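Ivine Bench Kit: two-arm assembly practice board and table package

Updated 18th April

If you've been putting together numbers for a two-arm assembly bench, you already know the arms get all the attention and the stuff on the table gets whatever is left over. The Ivine kit covers that second part: the board, the raised plates, the parts that go with them and the textured table mat. It's priced as one line, so it slots into a budget without a page of fittings behind it.
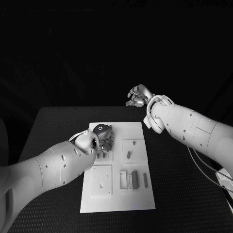 Flolola Takagi

I love this kit, and I've spent a lot of January and since working out what it costs to run one properly. The base package is $1,861 before tax and freight. Allow roughly $500 more for spare parts, because small pegs roll off benches and into places you'll never look again. Lead time is five weeks. Arms and hands are quoted separately.

Table first, board second! Plenty of buyers do it the other way and end up with no elbow room. You want mat showing past every edge of the board, and enough depth that one arm can park at the far side while the other works close in. 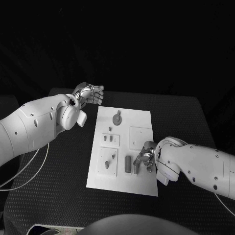 Cabling deserves its own line in the plan. Measure from the wrist back to wherever your controller will live, then add slack for the full reach. A white cable looping down below each arm, as on this bench, needs clear table to move over, so keep trays and meters off to the side. If you're short on sleeves and clips, the Zaduvex cable pack is a good colour match and comes in two lengths.

The backdrop is an optional extra and I'd tick the box. Plain dark cloth behind a white board makes life much easier if you're doing any vision work, and it hangs from an ordinary rail.

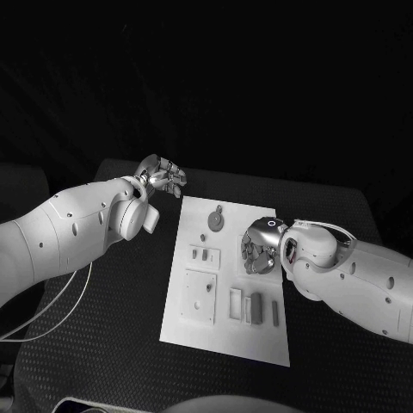
Photo: Ivine

Parts can be ordered singly or as a full refill. Plates are sold one at a time too, so you can start with the simple shapes and bring in the fiddlier ones when the budget year rolls over. Check your hand's fingertip width against the part drawings before you order. Wide fingertips and neighbouring parts don't always get along, and the spacing sheet is a free download.
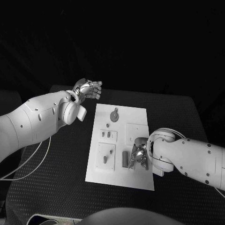
The other thing to settle early is how many boards you need. One per bench is fine for a teaching lab. For long test programmes I'd go for two, with the second one laid out and ready to swap in. The catalogue figure for a two-board package is $2,000 plus freight, a really nice saving if you've got the storage for it.

Replacement mats: in stock
Backdrop and rail: to order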